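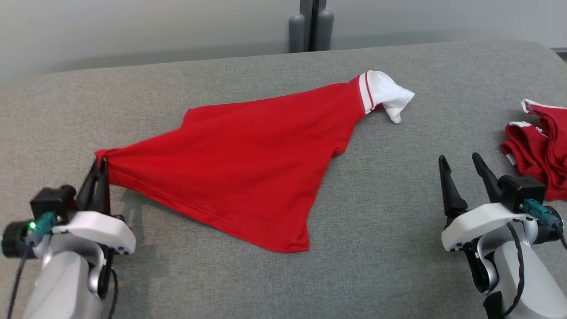

Célula de doblado de Arnance: la pinza izquierda sujeta una camiseta roja por el bajo y la derecha permanece abierta.

Arnance publica el procedimiento de mantenimiento de su célula de doblado de dos brazos

La guía, redactada con Prisetti, recoge la puesta a punto diaria, el cuidado de las pinzas y la sustitución de cables

Arnance ha publicado el procedimiento completo de puesta a punto y mantenimiento de su célula de doblado de prendas, un puesto con dos brazos robóticos que trabaja sobre una superficie tapizada de color gris. El documento está disponible desde mayo para los talleres y lavanderías que utilizan el equipo, y sustituye a las notas sueltas que se entregaban con cada instalación.

La revisión diaria dura 15 minutos y se hace antes del primer turno. El operario lleva los dos brazos a la posición de reposo, limpia los dedos de las pinzas con un paño sin pelusa y comprueba que cierran en paralelo. Después repasa los módulos negros montados sobre cada brazo y ejecuta un ciclo de prueba con una camiseta de manga corta. Si la pinza suelta el bajo al tensar la tela, se repite la calibración de apertura antes de empezar a trabajar.

«La mayoría de los avisos que recibíamos eran por pelusa en los dedos o por un cable mal colocado», explica Kamonchanok Sitthichai, responsable de servicio técnico de Arnance. «Son cosas que el propio taller puede resolver, siempre que sepa en qué orden mirar».

El cableado ocupa un capítulo propio. Los cables negros que salen junto a los conectores de color turquesa deben formar un bucle holgado a lo largo del brazo, sin bridas en la zona de la articulación. La guía pide revisar ese tramo cada 310 horas de funcionamiento y cambiar el cable si la cubierta presenta marcas de roce. La sustitución requiere 2 personas y se realiza con la célula sin tensión. Una vez montado el cable nuevo, se mueve cada articulación a mano por todo su recorrido y se confirma que el bucle no se engancha.

También se detalla el cuidado de la superficie de trabajo. La funda se aspira al final de la jornada y no debe lavarse con suavizante, que deja el tejido resbaladizo y altera el arrastre de las prendas. Cuando se cambia la funda hay que repetir la calibración de altura de los dos brazos, empezando por el izquierdo.

Prisetti, encargada de la instalación en taller, ha probado el procedimiento en más de 10 células. «Hemos quitado dos pasos que no aportaban nada y hemos añadido el par de apriete de las tapas», señala Keith McPhee, jefe de montaje de la empresa.

El documento incluye una hoja de registro para anotar las horas de cada brazo, los cambios de dedos y las calibraciones. Los clientes con contrato de servicio pueden solicitar una copia impresa a su técnico de zona.

Sobre Arnance
Arnance diseña y mantiene células automáticas para el manejo de prendas textiles en talleres y lavanderías.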